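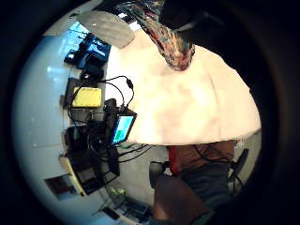 How do I wash an old quilted bedspread without wrecking the filling?

Asked by Trulla, July 2026
Filed under: Laundry and Fabric Care

Hello everyone! I've been reading this site for a long while and have never had to ask anything, so please be patient with me. My aunt moved to a smaller apartment and passed along a quilted bedspread that she had on the guest bed for as long as I can remember. It's cotton on both sides (so she says – there's no tag left, only a few threads where a tag used to be) and the filling is fairly thick. It smells like a closet. It isn't a terrible smell, but I wouldn't want to hand it to a guest and say goodnight.

I have a regular top loader at home, the kind with the post in the middle, and it would probably fit if I leaned on it. The laundromat in Rolville has the big front loaders, but that's a drive and I'd like to know what I'm doing before I get there with a pocket full of quarters. My questions are whether it can be machine washed at all, what soap to use, and how on earth you dry something this size. I ruined a comforter in college by drying it too hot, and all the filling went into the corners like potatoes in a sack. I'd rather not repeat that with something my aunt is going to ask about.

Thank you in advance, and sorry for the length!

3 answers

Essam Bouazza
Marked as helpful by the person who asked

Hi Trulla, and welcome. I've washed a good many of these over the years, my own and my mother's, and most of them come through just fine if you go slowly.

Before you do anything, test the colors. Take a white washcloth, get it damp with cool water and a drop of your detergent, and press it against each color for a minute or so. Do the darkest ones first. If you see dye on the cloth, stop there and talk to a cleaner who handles quilts. Then look over the stitching. Any place where the quilting thread has let go, put in a few stitches by hand, even ugly ones, because a small gap is where the filling starts to travel.

Please don't use the top loader with the post. It pulls on one part of the quilt while the rest sits still, and old thread can't take that. Go to Rolville and use the largest front loader they have, on cold and gentle, with the bedspread all by itself. Two tablespoons of a mild liquid detergent is plenty. No fabric softener. Run a second rinse even if it costs you another handful of quarters, as leftover soap makes the cotton stiff and it will hold on to smells later.

When you take it out, carry it in a basket or gather it up in both arms. Don't lift it by one corner, it will be much heavier than you expect.

For drying, use low heat for 12 minutes, take it out, shake it, turn it over, and do that again. Keep going until it's nearly dry. Then take it home and lay it over two clotheslines or a couple of drying racks so the weight is spread out, and leave it overnight. If you feel lumps while it's still damp, work them apart with your fingers.

And if the closet smell is the only real problem, you might air it outside in the shade for two afternoons before you wash anything. My mother's blue one never needed more than that – she'd put it out in November when the air was dry and bring it in before supper.

Trasska

I just put mine in the washer at home on delicate and it was ok. Cold water. Used half the soap. I did have to stop it once when it got off balance and push it around. Tennis balls in the dryer help with the lumps.

Tudose

Agree with Essam on the front loader. One thing to add, if the filling feels crackly or sort of papery when you squeeze it, it may be old cotton batting that was never meant to get soaked through, and then I'd leave it to someone who does it for a living. Mine was like that and I only spot clean it now, with a damp cloth and a little dish soap.

Also call the laundromat first. The one near me doesn't allow quilts in the big machines after 2 in the afternoon and I found that out with my arms full.

Comment from Trulla

Thank you all so much! I did the washcloth test tonight and no color came off, and the filling feels soft, no crackle. I'm going to try the airing first and see if that does it. Essam, did you ever use vinegar in the rinse? My neighbor swears by it but she swears by it for everything.

Reply from Essam Bouazza

Half a cup of plain white in the first rinse, and then the second rinse takes it out. I've done it when something was really musty. Skip it if the airing works.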